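4.3 Clearing the table into the basin

Use the Fevari basin for everyday plates and mugs. Sharp knives and anything chipped go to the sink by hand, one at a time.

1. Set the basin on a flat part of the table, toward the back, with all four corners fully supported.

2. Scrape food from the plates before you load them.

3. Place the plain plates first. Lean patterned plates on top of them at an angle, with the decorated face clear of the other rims.

4. Leave mugs standing upright on the table until the plates are in.
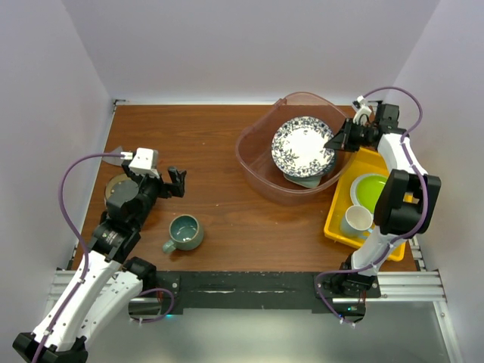

Figure 6. Plates in the basin, mug still on the table.

5. Lift each mug by the body and lower it into the free space beside the plates. Do not hang it by the handle over the rim.

6. Carry the basin with both hands, one under each short side.

CAUTION: Do not pour boiling water into the basin. Let hot dishes cool before loading.

NOTE: Lids and table pads are washed separately. See section 2.

Replacement basins are listed under part number 557. To order, write to Fotini Balaskas at Hellilwood, Trudbridge.

Revised February 10, 2020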